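Does a tax abatement transfer when a redevelopment site is sold?
Posted in Local Government & Zoning

Horațiu Rusu
I live two streets from the old Lonent mill. Last July the city approved a property tax abatement for Proltia, the company that was going to turn the mill into apartments with shops on the ground floor. The agreement says 84 apartments and 38 of them held at reduced rent. Work hasn't started. Now the county records show the parcel was sold to a company called Dralteo, and I can't find any vote by the council after the first one.

I have read the ordinance twice. It mentions "the developer" all the way through and defines that as Proltia. There is a section on assignment but it points to an exhibit that isn't in the online packet.

What I would like to know:

Does the abatement go with the land, or does it stay with the company that applied for it?

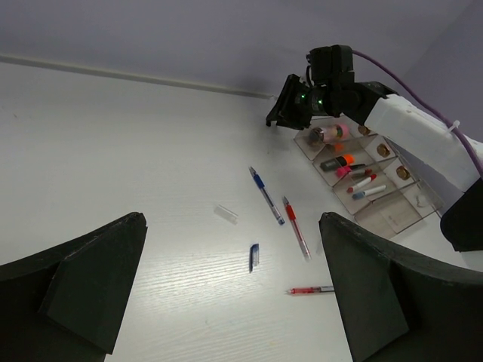
Is the new owner held to the 38 reduced-rent units?

I don't object to the project. I would just like to know what was promised before I go to the next meeting and use up my three minutes. I called the clerk's office and was told to file a records request, which I did at 9 in the morning. No reply so far.

Aurelia Costache
It depends on the agreement more than on the ordinance. The ordinance only gives the city permission to sign. The terms are in the development agreement, which is a separate contract, and the exhibit you're missing is probably part of it.

In most of the ones I have read, there is an assignment clause that works one of two ways. Either the developer can't transfer its rights without written consent from the city, or it can transfer them freely to an affiliate and needs consent for anyone else. "Consent" can mean a council vote or just a signature from the city manager. If it's the second, that would explain why you can't find a vote.

So look up Dralteo in the state business registry. If it has the same registered agent or mailing address as Proltia, it may be a holding company set up for the loan. That is very common. Lenders often want each project in its own company, and the sale you see at the county could be a transfer for a small sum between two related firms. The deed should show the amount, or the transfer tax, which lets you work it out.

On the reduced-rent units, check if a restrictive covenant was recorded against the parcel. If it was, it binds whoever owns the land. If the promise is only in the agreement, it binds whoever signed and anyone who formally took over the obligations. Ask the recorder's office for everything filed on the parcel number since last July. Our county charges 2 dollars a page for copies but you can read them at the counter for nothing.

For the records request, name the document. "Development agreement with all exhibits and amendments, and any consent to assignment" will get you further than "everything on the mill" – a broad request tends to sit in a pile.

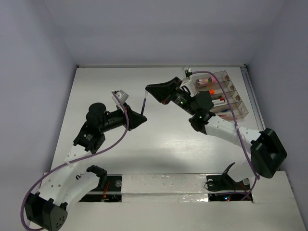

Coman
they always do this. same thing on our side of town, the company got the tax break and then flipped the lot and it's still gravel. there was supposed to be a clawback and I never heard of anyone paying a cent. go to the meeting and make them say it out loud. also sign up early, our list closes at 5 pm the day before

Horațiu Rusu
Thanks, both. I looked in the registry and the mailing address is the same for the two companies, different suite number. The registered agent is different. The deed gives no amount, only "other good and valuable consideration," so I will ask about the transfer tax when I go to the recorder.

I also found the missing exhibit. It was attached to the planning board packet and not the council one – page 74, after the traffic study. It says consent is needed "except for transfers to an entity under common control." It doesn't say who decides what common control is. I have added that to my list for the meeting.

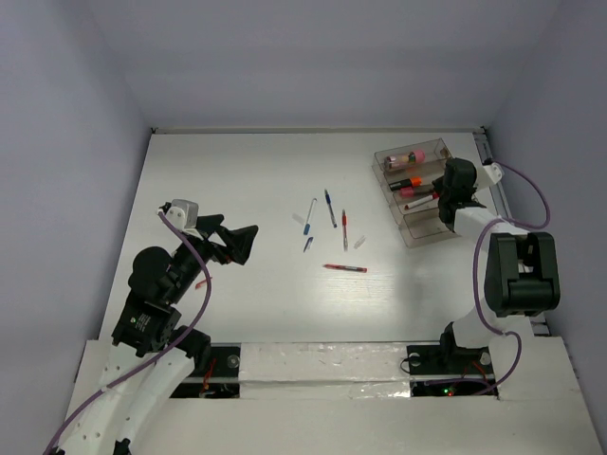 Two arms at a white table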